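Ticket 273 - Desk board, finish marking and cable hole
Opened by: Jayanthi Lobo
Assigned to: Kumaresan Thampi
Product: Verkbridge desk board, pale finish
Status: open

Customer says the surface goes dull wherever something has been standing on it. She has had the board 17 days. I sent her the standard reply about using a damp cloth and mild soap. She answered that she had read the care leaflet, thank you, and that it made no difference.

I'm not convinced this is the finish at all. We had 2 of these in May and both were polish build-up. Asked her what she cleans it with and what normally stands on it. 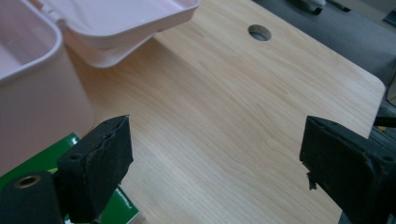
Can the hole near the edge be made wider for a thicker plug?
It is best left as it is, as drilling breaks the seal on the cut edge and ends the cover on the board.

Nov 16, 2018 - reply from customer. She uses a spray from Lulline, "only now and then". I would like to know what now and then means. Told her to stop using it for 10 days and wipe one corner only, so there is something to compare it with.

Raquel Meireles in returns suggests we simply swap it. I disagree - if it's the spray, the new one will go the same way and we'll be back at this by the next bill run.

Waiting on customer. Do not close.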